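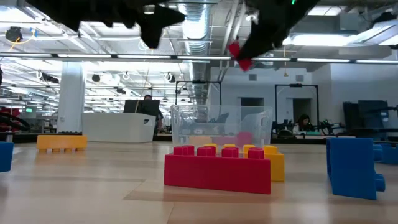
Large bricks on the table, clear bin behind.

November 2020
By Josée Paquette

Dekdale Bricks: README

Dekdale is a set of stills and written notes on one small domestic act, the putting away of large toy bricks. Bricks start on a table. There is a bin. At some point most of the bricks are in it. If you have shared a house with a small child you already own a much larger version of this dataset, and you keep it under the sofa.

The release has 1,559 stills from 163 tidy-ups, each with a short note and a line in the main table. Please read the section on colour names before you write to us about colour names.

What is in the folder

stills/ holds the pictures, one subfolder per tidy-up. The subfolders are numbered in the order they were made, except for a stretch in the middle that Luuk Dekker renumbered and then renumbered back.

notes/ holds one plain text file per tidy-up. Some run to a page. Some say "fine".

bricks.csv is the main table, with one row for each still.

wordlist.txt gives the words we allow for colours, positions and states. It is shorter than it used to be and everybody has lost at least one favourite.

old/ is the September version. Leave it alone unless you are comparing results with someone who used it, in which case our sympathies.

The bricks

All the bricks are the big sort with round studs, made for hands that have not been at it long. They are easy to find, hard to swallow and loud on a hard floor. A brick can be in one of four states in the table: flat, side, end or stacked. "Flat" means studs up. "Side" means it has been tipped over on a long face, and "end" means it is standing up like a door. "Stacked" takes priority over the other three, so a brick lying flat on another brick is stacked, and so is the one underneath. Alfredo Samonte still thinks the one underneath should be called flat. His argument is in notes/ under tidy-up 19 and it is longer than this paragraph.

Bricks that touch without being joined are not stacked. Bricks that look joined from where you are sitting and turn out to have a gap between them were the main source of disagreement in the first round of labelling, and a few are certainly still wrong.

The bin

We tried a cloth bag first, on the grounds that it was there. A bag full of bricks looks exactly like a bag full of anything, which makes for a dull still and an impossible label. The bags went to Ginette Leclerc, who keeps onions in them, and the project moved to clear plastic.

Clear plastic has its own ideas. You can see what is inside, and you can also see whatever is behind, and the plastic makes no effort to help you tell which is which. A brick standing on the table on the far side of a bin looks very much like a brick in it, only a bit blurred. The table therefore has three values for the column in_bin: yes, no and unclear. 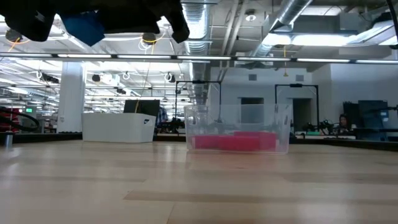 A brick is "yes" when you can see it resting on the bottom of the bin, or on another brick that does. If all you have is a smudge of colour through the wall, it is "unclear", however confident you feel. Aaliyah Melnyk went through every "yes" in the September version with this rule in hand and moved a good many of them, muttering. The present column is hers and it is the most reliable thing in the release.

We do not record how full a bin is. We had a column for it, with "half full" as a permitted value, and you can imagine how the meetings went.

Colour names

The permitted words are red, yellow, blue, green, pink and other. We know that there is a bright pink that some of you call magenta. It is pink. We know that a red brick seen through a plastic wall can look pink, and that a pink one under a row of strip lights can look like something you would take back to the shop. Label what the still shows, and use "other" when you can't decide. There are fewer "other" rows than there ought to be, people being proud.

Colour was labelled twice, by two people who were asked not to confer. Where they differed, both words are kept, in colour_a and colour_b. Red and pink account for most of the differences. Yellow has never given anyone any trouble.

How the notes were written

Whoever labelled a tidy-up wrote its note, straight after doing the rows. The instructions were to say what was on the table, what had gone in the bin, and anything that would puzzle a stranger. Luuk writes as if charged by the word. Ginette writes as if paid by it. We corrected spelling and took out one recipe, and otherwise they are as they came.

The notes are a better read than the table and a worse source of facts. If the two disagree, believe the table.

What is it good for

We made it to look at the awkward middle of tidying, when a few bricks are away and the rest are spread over the table in no order at all. It has been of some use for judging whether a tidy-up is finished, which is harder than it sounds, given that one brick at the edge of the table can go unseen for several stills together. It would also suit anyone who wants practice material for describing where things are: behind, beside, partly hidden by.

It will not tell you how to get a child to do any of this.

It is also a poor guide to tidying in general. There are no books, no socks and no puzzle pieces. Every tidy-up takes place on a table, and anything that went on the floor is outside the data, if not outside our lives.

Known faults

Tidy-up 163 ends early. The bricks are still out on the last still, and as far as the table is concerned they always will be.

We aimed for roughly 2,000 stills and fell short, having thrown out those where a sleeve or elbow hid the whole table. A handful of elbows remain.

Blue bricks at the very edge of a still are under-labelled. If you can see only a corner, the row may be missing.

Shadows were labelled as bricks on two occasions. Both have been fixed, and Alfredo would like it known that only one was his.

Versions

The September version had the old in_bin column and the fullness column. The current one has neither. A set made at Gokby, with smaller bricks and a deeper bin, is being labelled now and will be released separately under the name Jurnside. The two should not be mixed, as the word "end" means something slightly different there and we lost the vote.

Using it

You may copy, change and share the set for any purpose, provided you say where it came from and pass on this file with it. Cite it as "Dekdale Bricks, Paquette and others". Corrections are welcome and should give the tidy-up number, the still and the column. Corrections that say only "surely that's red" go to Aaliyah, who has a folder for them.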